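Amato Calls for Safe Road Access as Families Return to Skestis

SKESTIS, Bendusia — The relief agency Amato today asked all armed groups in the Itance valley to keep the road between Skestis and the provincial capital open to civilians through the end of March. The agency says 1,797 people have come back to the town since the local truce took hold, and that most of them depend on food and fuel brought in by truck.

The truce was agreed by the district council and commanders from both sides of the river. It covers the town, the bridge and the road as far as the Itance turnoff. It does not cover the hills to the north, where shelling can still be heard at night.

Amato staff have been working in Skestis since the first convoy was allowed through. They have set up a registration point at the former agricultural college and a clinic next door. Families who register receive a household kit, a water container and a card for the weekly flour distribution. People who left without identity papers can register with a statement from a neighbor.

Of the houses inspected so far, 179 are unsafe to live in. The owners of these houses are staying with relatives or in classrooms at the college. Amato has asked the district council to let them remain there until repairs can begin, and the council has agreed in principle. 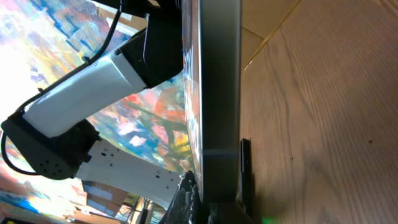

One woman who came back with her mother and children said the flour was enough but the road was what people talked about every morning, when they waited to hear if the trucks had been let past the bridge. She said her family had left Skestis twice already and would not be able to pay for a third trip.

The road was closed on 2 occasions in the past month, each time after an exchange of fire near the turnoff. During the second closure the clinic ran short of insulin and had to send patients across the river by boat. The crossing is not part of the truce, and Amato does not consider it a safe route.

Mines are a further concern. The shoulders of the road have been checked only between the bridge and the grain depot. Beyond that point drivers are told to stay on the paved surface and not to pull over. Farmers have started going back to their fields ahead of planting, in some cases walking across land that no team has surveyed. Amato is asking for a survey of the fields closest to town before the ground is plowed. Warning signs have been put up at the depot and on the track behind the cemetery, and sessions on mine safety are being held at the college for children and adults.

The agency does not take part in talks between the armed groups. It has shared its delivery schedule with both sides and will continue to do so.
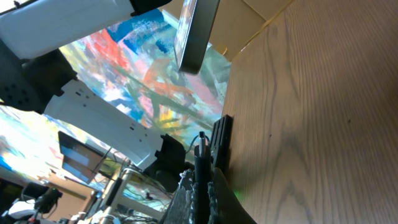
What Amato Is Asking For

Amato is asking the parties to the truce to:

Keep the road open to civilian and relief traffic from first light until 6 p.m.

Give notice of any closure to the district council, so that patients can be moved and convoys held back.

Allow survey teams into the fields on both sides of the road.

Extend the truce to the river crossing.

Donors are asked to release funds already pledged for house repairs in the Itance valley. Window sheeting and roofing are in storage in the provincial capital but there is no money yet to pay for transport or labor.

About Amato

Amato is an independent relief agency working in Bendusia. It provides food, basic health care and shelter to people displaced by fighting, and takes no position on the political questions behind the conflict.

Requests for interviews or for access to the registration point in Skestis should be sent to the Amato press office. Reporters who plan to travel on the valley road need a permit from the district council, and permits are not issued at the bridge.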